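# Why Rubber Pads Go Hard

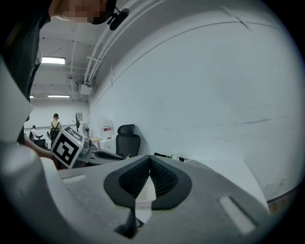 Rubber is sold by hardness, and most buyers stop reading the data sheet there. Hardness on day one says little about how a part will grip, seal or damp vibration after two summers in service. The number that matters is how far the hardness drifts, and that depends on heat, ozone, oil and the amount of surface exposed to air. A black rubber mount cut as a rounded V, with two sloping faces that run down to a narrow slot, exposes more surface than a flat block of the same volume. Corners at the bottom of a slot also collect stress when the part is squeezed, and cracks tend to start there.

The drift has two main causes. In the first, oxygen forms extra links between the polymer chains, and the compound stiffens. In the second, plasticizer leaves the rubber. It evaporates, or it moves into whatever the part is touching. Painted steel takes up very little. Soft vinyl takes up a lot, which explains the sticky rings that rubber feet leave on kitchen floors.

The molding shop at Deltdale tests for both. Sample buttons are held in an oven at 93 degrees Celsius, and one set is pulled after 700 hours, the other after 2,000. Each button is weighed before and after. A hard button that has lost weight points to plasticizer. A hard button at its original weight points to oxidation, and the fix is a better antioxidant package or a different base polymer.

Simier, which supplies bushings for laundry machines, changed its base polymer in October for that reason. The old compound was natural rubber, with excellent tear strength and poor heat aging. The new one is EPDM. It tears more easily at the edges, so the corner radius on the mold had to go up to 2 millimeters. EPDM also swells badly in mineral oil, and the service sheet now tells technicians to keep grease off the bushing.

Storage gets less attention than it should. Benjelloun, a parts distributor, keeps its rubber stock in closed bags, away from electric motors, which produce ozone when the brushes arc. Parts are laid flat. A ring hung on a peg is under tension at the top, and ozone attacks stretched rubber first.

For parts already in use, a thumbnail is a fair instrument. Press it into a hidden face and let go. Sound rubber recovers at once. Aged rubber either refuses the nail or shows fine cracks beside the mark, and it should be replaced at the next service.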